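From the bread table, February

Dear neighbors and members,

Many of you asked me at the last open evening to write down what I said about flour, because it was noisy and the people in the back could not hear. I am not a professional baker. I bake at home for eleven years and I help with the bread table in Pimatgate, so please take it as the notes of one person who made many bad loaves before the good ones.

The first thing is the new flour. The mill Havlíček stopped making the type we used until autumn, and now they send us the one in the brown sacks, with the green string. It is a little darker and it drinks more water. If you take your old recipe and change nothing, the dough will feel stiff and dry under the hand, and you will think you made a mistake with the scale. You did not. For my everyday dough I use 600 grams of flour, and before I gave it 370 grams of water. Now I give more, one spoon after another, until the dough stops fighting with me. I cannot tell you the exact number, it depends on the sack and also on the weather.

Please wait half an hour after mixing flour and water, before you add the salt. In my mother's kitchen we did not know the name for this, we only knew that the dough must rest while we set the table. When you come back it is already smooth, and you need to knead only a few minutes. I used to knead for twenty minutes and had pain in the shoulder all winter.

About the yeast I have a different opinion from the last newsletter. There it was written that fresh yeast is always better. I tried both for several weeks, with the same flour and in the same oven, and in my family we could not taste who is who. Dry yeast keeps well in the cupboard and the small shop on the corner always has it. Use less of it than the packet says and leave the dough in the fridge overnight. The taste comes from the long time in the cold, and in the morning the dough is also easier to shape.

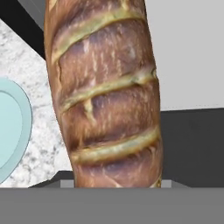

For the cutting of the dough before baking you do not need a special tool. I have the Fastus blade which many of you saw on the table, and it is a good one, but I used a simple razor blade for years and the bread did not complain. What is important is that you do it fast and with a flat hand, almost like you want to lift a piece of skin from the dough. If you cut straight down, the cut closes again in the oven. If the blade sticks, put it in water first. And do not stop in the middle to think about it — the dough feels it when you are afraid.

Steam is the next question which I get every time. I put an old metal tray on the bottom of the oven when I turn it on, and when the bread goes in I pour a cup of hot water on the tray and close the door quickly. Use a long glove! After ten minutes I take the tray out. One member told me she throws ice cubes on the oven floor. I would not do this, my sister-in-law broke the enamel in her oven this way and the repair was not cheap.

Then comes the hardest part, to wait. The bread must cool on a rack, not on a board, or the bottom becomes soft. In our house the first end is always gone before it is cold, so I give this advice and I do not follow it myself.

Now some practical matters. The shared oven in the Tonedura hall is repaired, and the left door closes again as it should. Baking starts at four in the afternoon, as before, and please bring your dough already shaped, on paper. There is space for two long loaves or one round loaf per family. Last time some people came with dough in the bowl and we had to shape it on the window shelf, and the line went out to the street.

The second flour order of the year is open until the end of the month. Last year we ordered 1264 kilos together, and in the first order this year we are already at 589, so it seems that more families bake than before. The price for one kilo stays the same if we fill the whole pallet. Write your name and the number of sacks on the list next to the door, and please write so that another person can read it. Two sacks from the last order are still without an owner because of the handwriting. They are behind the coats. If one is yours, please take it before the mice do.

For the next time I would like to write about rye, which I understand less. If you have a sourdough which survived a long vacation, come and tell me how you did it, mine has a gray layer on top and smells like paint.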